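Zemari Opens Regulatory Support Office in Fellton for Small Device Makers

FELLTON, November — Zemari, a regulatory and quality consulting firm for medical device companies, has opened an office in Fellton and added a fixed-fee service for manufacturers preparing for a quality system audit. The service is aimed at companies with fewer than 87 employees, many of which have no full-time regulatory staff.

Under the new service, Zemari reviews a company's design history files, complaint records and supplier agreements, then delivers a written gap report. Clients can stop there or keep the same team on through the audit itself.
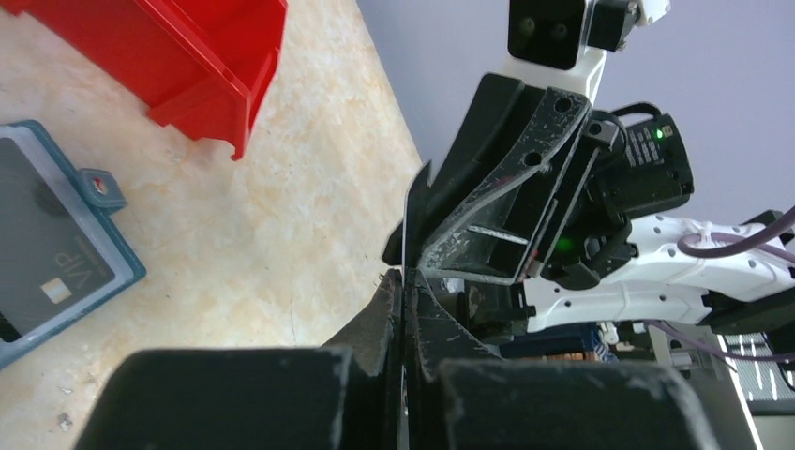
The firm has completed 106 gap reviews to date. Supplier controls were the most common problem area — chiefly expired agreements and missing records of incoming inspection. Complaint handling came second.

Document work is done in Bivex, the company's own tracking software, which now holds 1,774 audit findings sorted by clause and device type. Clients get read access to their own findings during the project and can export them at the end. Bivex is not sold separately.

The Fellton office is on the second floor of the Kuipers building and opens with a staff of five. It will handle clients in orthopedics, diagnostics and wound care. Existing clients keep their current contacts, and the main office remains open with no change in hours.

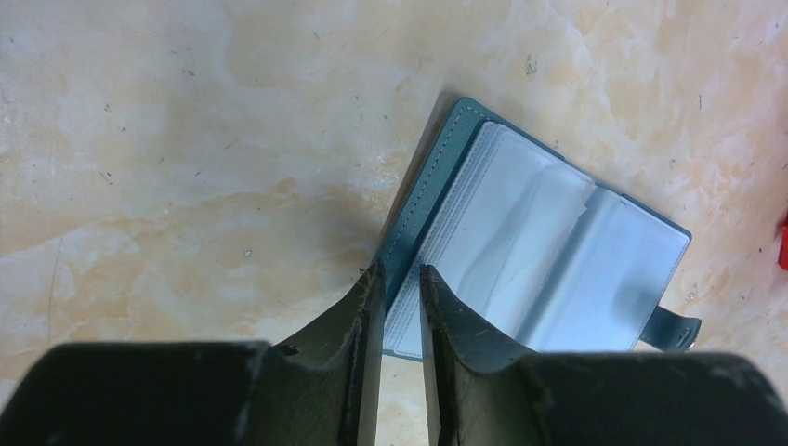
An open teal card holder on a beige, marble-patterned surface.

Reviews can be done on site or remotely. On-site reviews are scheduled in blocks, and companies that need one before the end of the year should send their request in November. Remote reviews start once the document list is complete.

About Zemari
Zemari provides regulatory, quality and audit support to makers of medical devices and in vitro diagnostics. Requests for the fixed-fee service can be sent through the contact form on the company's website.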